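Search datasets, docs, people

Trivcombe Buttons: two-arm teleoperation examples for control panel parts

Posted 7/25/24 by the Vumbridge data group

Trivcombe Buttons is our set of teleoperated examples for a two-arm station that handles push buttons, trays and a small control box. It holds 160 episodes in this release, every one of them driven by a person from start to finish, and we're really happy to be putting it out! The first release had 77 episodes and people did far more with those than we expected, so we kept going.

If you only want to train something, skip to Loading. If you want to know what you're training on, read on.

## What's in an episode

An episode starts when the operator presses record and ends when both grippers are back in the open rest pose. In between, the operator gets one short written instruction and follows it. Typical ones:

- "put the green button in the blue tray"
- "move both buttons to the red tray"
- "hand the silver button from right to left"
- "press the green button on the box"
- "turn the selector"

The instruction text is stored word for word as the operator saw it, including our typos. We thought about cleaning those up and decided to leave them in (there is a fixed version in `instruction_clean` if you want it).

Each time step has the head camera picture, joint positions and commanded joint positions for both arms, gripper opening for both sides, and a timestamp. Wrist cameras are not part of this release. We have been asked for them a lot and they're coming.

## The station

Two arms with parallel grippers work over a table covered in dark gray fabric. The fabric was the best small change we made all year. On the bare tabletop the metal parts skidded off at the lightest touch, and the overhead lights left bright spots that wandered from picture to picture. 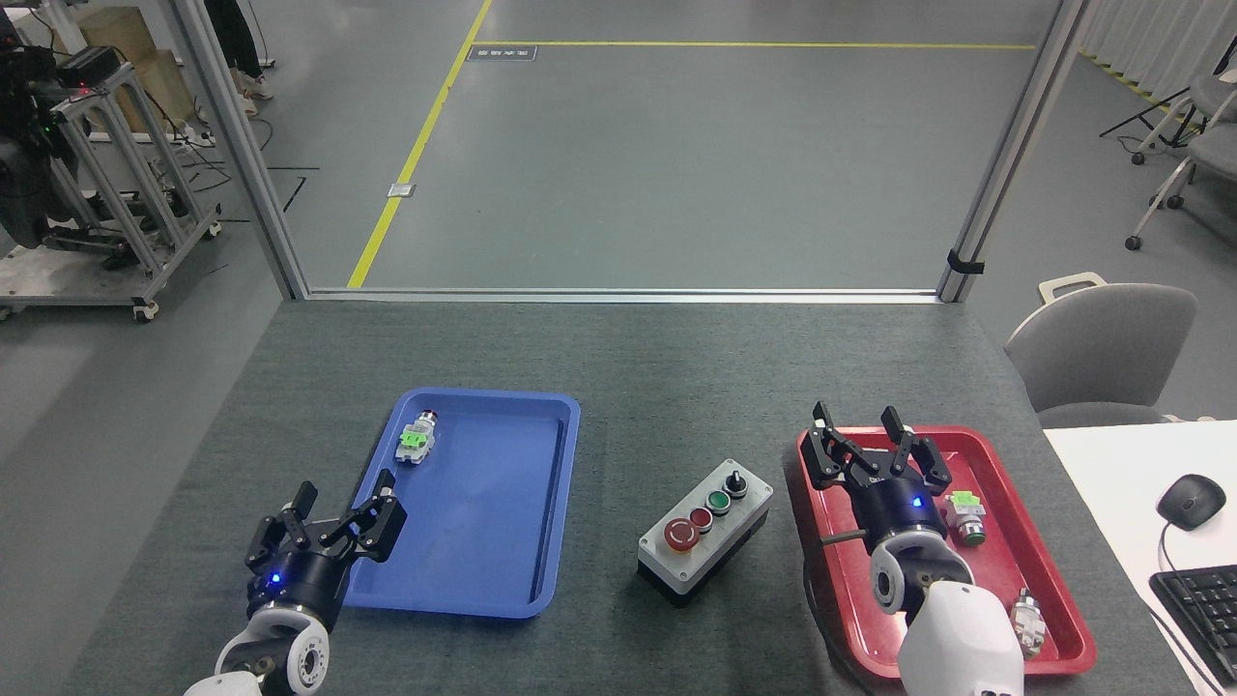 This page was last changed: 7 months after the January release, dataset version 2

The blue tray goes on the left and the red one on the right, with the gray control box between them. We don't tape down the positions. Operators set the trays by eye before each episode, so expect them to drift a few inches and turn a little, and please don't hard-code anything against them.

The box has four controls on top: the big red mushroom-shaped emergency stop, a smaller red push button, a green push button and a black rotary selector. The box isn't wired to anything, so the emergency stop on it is a prop as far as the arms are concerned. The real stop is at the operator's seat.

The separate push-button components are the fun part. They have a metal body, and some have a bright green square base, which gives the fingers something flat to grab. They often end up on their sides, and that's where most of the good regrasping examples come from. A side grasp on the round body looks easy until you try it with two fingers and a half-second of lag.

## Background clutter

The station sits in a working lab and the head camera sees past the table. There is a glass panel behind it, yellow lines on the floor beyond, chairs, a cart with equipment on it, and people walking by. A keyboard and mouse also show up at the right side in many episodes. We left all of it alone. Models trained on the first release with tight crops did fine here and fell apart at the Ayaaba site, while the ones that saw the full picture held up better. That's one comparison between two sites, so take it for what it is, but we found it encouraging.

Small warning: the cables at the grippers move. If your segmentation treats them as part of the table you'll get odd masks.

## Loading

Episodes are stored one per folder. The Durkero loader reads them directly:

 from durkero import open_set
 ds = open_set("trivcombe_buttons", split="train")
 ep = ds[0]
 print(ep.instruction, len(ep))

Older copies of the loader swap left and right gripper values. Update before you do anything else. We lost 2 days to that one.

Splits are by session, so near-identical layouts never land on both sides. If you reshuffle by episode your numbers will look wonderful and mean very little.

## Failed attempts

We kept them. Drops, missed grasps, a tray pushed sideways by a finger, all in there and marked with `success: false`. When an operator dropped a part and picked it back up, the episode counts as a success and has `recovery: true` as well. These are our favorites, and there still aren't enough of them.

## Known problems

- Selector turns are underrepresented. The knob is small and operators avoided it when given a choice.
- Gripper opening is noisy near fully closed.
- A few instructions say "left tray" where the operator clearly heard "right tray" and did that. Flagged in `notes.txt`, probably not all of them.
- Lighting changes over the day. Not corrected.

## Using it

Free for research and teaching. Faces are blurred where they appear; if you find one we missed, open an issue and we'll pull the episode that same day. We'd love to hear what you train with it, especially handovers between the arms, where our own baseline is still pretty clumsy.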